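November 2018

I have been trying to get rid of clothes for three weeks, and I own more of them now than when I began.

The plan was Auður Oddsson's. Auður rents the big ground-floor space in the old Plalonent building, the one with the balcony, and she had decided to hold a clothes swap there on a Saturday afternoon. Bring what you don't wear, take what you will. Whatever was left at the end would go in boxes to the thrift store on the corner. I said I'd help set up, mainly so I could look through everything first.

I arrived with two suitcases. Inside were 20 shirts, most of them the same shirt, and the green Lillier coat I bought in a size I intended to become. Auður looked at the coat, looked at me and pointed at the rack.

It's a good room for this sort of thing. Clothes look better in daylight than they do in my closet, where a single bulb makes everything the color of gravy. There's a floor you can spread things out on, a few places to sit while somebody else makes up their mind, and enough space between you and the next person that you can hold up a pair of pants and grimace in private.

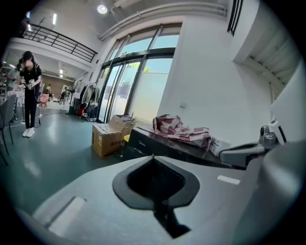
*The balcony end, with a rack back by the wall. I lost an hour over there.*

Auður's system was simple. Hanging things go on the racks, folded things go on the tables, and anything that resists both goes in a box. She charged 3 dollars at the door to cover the lights and the coffee, and there was a coffee can for the money, which I was trusted with until I started making change out of my own pocket and lost track of whose pocket was ahead.

I had views on the racks. I wanted them sorted by size, she wanted them sorted by color, and a man I'd never met who had brought a single vest wanted them sorted by decade. We compromised by not sorting them. I still think size would have been faster, but I also put a maternity blouse in with the raincoats, so I may not be the right person to run it.

Folding is where I really fall apart. My mother can fold a fitted sheet so that it looks like it came from a hotel. I can fold a dish towel – one. Give me anything with a drape to it and it slides around until I set it down in a heap and walk off looking busy. Plenty of other people seem to have learned at the same school, judging by the tables by mid-afternoon.

The fabric was what got me in the end. I don't sew. I own a needle, which came free with a button. But people had brought remnants and old curtains along with the clothes, and there is something about a piece of cloth with no sleeves in it that makes me believe I'm a person with projects. I went back to the dark table by the window side more times than I'd like to admit, picking through the boxes and then pretending I was just tidying them.

The pink and white one, for instance. I have no use for it. I had it over a cushion in my head before I'd even put my coffee down. 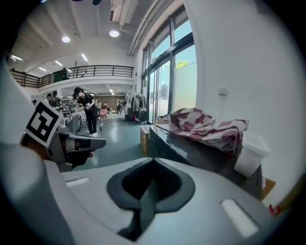 ## What I came home with

- A gray cardigan with one elbow that has seen things. Fits.
- A wool skirt with a Grigaitė label. I don't know the name, but the lining is nicer than any lining I've owned.
- Two yards of curtain, brown, for which I have no window.
- A scarf I'm fairly sure was mine in the first place.
- The Lillier coat. It went around the room all afternoon on various strangers and came back to the rack every time, and I couldn't leave it for the thrift store after that.

Auður wants to do another one once the holidays are over. I've told her I'll bring the shirts again, and she has asked me to please wash the brown curtain before I bring that too.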